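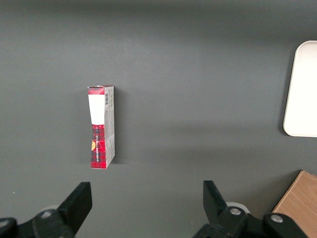

Flellden two-finger gripper, open, with the small plaid box, seen from the wrist camera.

Flellden Two-Finger Adaptive Gripper
Price: $582, wrist bracket included
Ships from Gotska Supply

I've had this one on the bench since April, and I like it a lot more than I thought I would! I ran it against the Toltex parallel gripper on the same arm with the same little cardboard box, 1000 picks each. The box has a dented front and plenty of creases (I refuse to swap it for a nice one, because your boxes won't be nice either). The Flellden dropped it 15 times. The Toltex dropped it more than twice as often, mostly when it came down on the crushed part.

What I'd change: the fingertips are a bit chunky for thin parts, and they take up the bottom corners of the wrist view. Tainá Araújo tried it with the longer Tehrani camera mount and got a cleaner look at the table, but then the cable rubs. I went back to the short one.

Setup is easy. Four screws, one cable, and the controller finds it on its own (mine needed a restart first). Matte tabletops are kinder to the camera than shiny ones, so keep that in mind if you're using vision.

Spare fingertips are sold in pairs. Questions about adapter plates go to Zineb Lamrani at the parts desk, mornings are best.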